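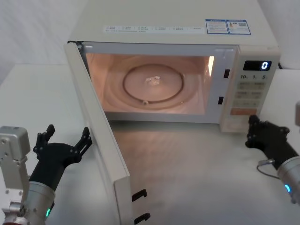
Both arms at the microwave, door open, timer showing 0.

The microwave has taken over most of May. I had planned to be on to drawers by now, but a door with a latch is harder than I gave it credit for, so this post is all door.

For anyone new, the setup is two arms with a five-joint bracket chain I machined at the shared shop, and a pair of bought hands on the wrists. The control code is a project I call Ornar. It runs on an old desktop under the bench and it is not pretty. Bendik Ljungberg wrote the part that talks to the hands and I wrote the rest, which is why the hands mostly work.

The oven is a basic one with a row of time buttons under the display and a door hinged on the left. I chose it for the buttons. A dial would have meant a twisting motion and I don't have a good one yet.

There are two latch hooks on the door and two slots in the body. To close it properly, both hooks have to go all the way in. If the hand pushes too close to the hinge, the door swings most of the way and stops against the latches. It looks closed from a distance. My first fix was to push harder, and that slid the whole oven back on the table. Signe Løken suggested moving the push point toward the free edge and slowing down over the last bit of travel. I did both on the same evening, so I can't say which one helped more.

Numbers, for the people who asked. I have logged 1,015 door closes since I started counting. Of those, 876 latched on the first push. Most of the misses are from before the push point moved. I also count a close as a miss if the arm has to back off and try again, even when the second try works.

Opening is a separate program. The left hand hooks a finger behind the door edge after it has been released, then follows an arc around the hinge. I measured the hinge position with a ruler and was off by 4 millimeters, enough for the finger to drag along the edge and slip off near the end. Measure it twice.

The right hand gets the buttons. The small ones are flat with very little travel, so position alone doesn't tell you if the press registered. For now I read the display after every press and try again if it hasn't changed. That adds 200 milliseconds of waiting each time, and I can live with it.

The interior light caused more trouble than I expected. With the door open, the cavity glows pinkish and the light comes off the door as well. My edge finder kept picking the reflection as the edge of the door. I locked the exposure and put a plain light backdrop behind the oven. Hilde Aerts thinks I should drop the edge finder and put a marker on the door instead. She may be right, but I want to try one more thing first.

Cable routing on the right arm still needs work. There is a loop under the hand that could catch on something during a low reach. I have a clip drawn up and will print it when the shop printer is free.

Next is putting a plate in and taking it out again without touching the rim of the turntable. I'll post the door code once I have taken my hard-coded paths out of it. If you have the same kind of latch on your oven and have found a better push point, leave a comment with the distance from the hinge.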